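Guides > Tranell Reading Wiki > Adding a book page

4 min read

3. Setting up a page for a retelling

By now you've got your account working and you've picked a book. Retellings get their own section because they're the pages I end up fixing most often, and I'd love to fix fewer of them! I'll use Mirkau all the way through, which is Vachon told again from the housekeeper's side. I've read both far too many times.

1. Log in and choose New Page, then Novel. Leave the series box blank for a stand-alone book.

2. Type the title exactly as it appears on the title page. Covers love to add bits (Mirkau's paperback has "A Novel of Secrets" on the front and nowhere else).

3. Under Based On, start typing the name of the older book and pick it from the list. If it isn't there, save your page as a draft and make a short page for the original first.

4. Write your summary. You've got 3000 characters, but 320 is the bit that shows up in search results, so get the main character and the basic set-up in early.

Note: the counter includes spaces. My first Mirkau summary came to 2547 and I thought I'd been terribly brief.
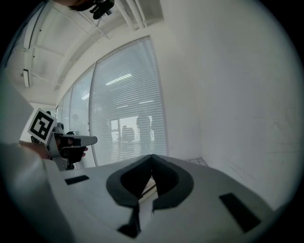 5. Tick Spoilers Hidden before you add anything from the second half of the book. I count the original's ending as a spoiler too – plenty of people come to the retelling first.

6. Fill in the Changes table, one row for each change. Put what happens in the older book on the left and the new version on the right, with a chapter number if you have one. Page numbers wander between editions. The letter scene is on page 197 in my copy and somewhere else entirely in the large print.

7. Add your character list. If someone has been renamed, link both names.

8. Press Preview, read it on your phone as well if you can, then Publish.

Caution: don't press Merge when the site tells you a similar page exists. It will fold your retelling into the original and you can't undo it yourself. Trevor Hiebert can pull it back from the Tranditz archive, but he only does restores on a Monday and anything you've typed since will be lost.

If your Changes table comes out as one long column, you've probably pasted it from a word processor. Paste it again as plain text and it should behave. Cover pictures are in section 4.

Contact the editors | © Tranell Reading Wiki | Back to top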